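Draining the condensate on a Ditov receiver tank

Quick one, got asked this again. Applies to the 300 liter tank, the smaller Curnedach units are nearly the same but the valve sits on the side.

Before you start: compressor off, isolator off, lock it. Gloves and eye protection. Bucket under the drain.

1. Close the outlet valve to the ring main.
2. Let pressure fall to 2 bar. Not zero -- you want a bit left to push the water out.
3. Crack the drain valve a quarter turn. Slowly. It spits.
4. Wait till you get only air, then close it.

Milky water means oil carryover. Write it in the log and check the separator before you run the thing again. Rusty water, book an inspection.
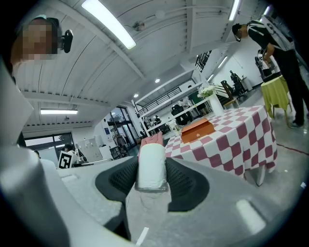 If you have an auto drain (we fit the Iltumix timer type) don't assume its working. Press the test button, listen for the blow. No blow, usually a blocked strainer. Isolate, unscrew the strainer cap, rinse, put it back. Hand tight plus a little.

How often? Manual drains, every shift. Auto drains, test once a week, more in September when the air is still humid and the compresor house gets warm.

Condensate goes to the oil/water separator, not the floor drain. Hashemi cartridges get swapped every 365 days or when the outlet sample looks cloudy -- whichever is first.

Updated 2 November 2021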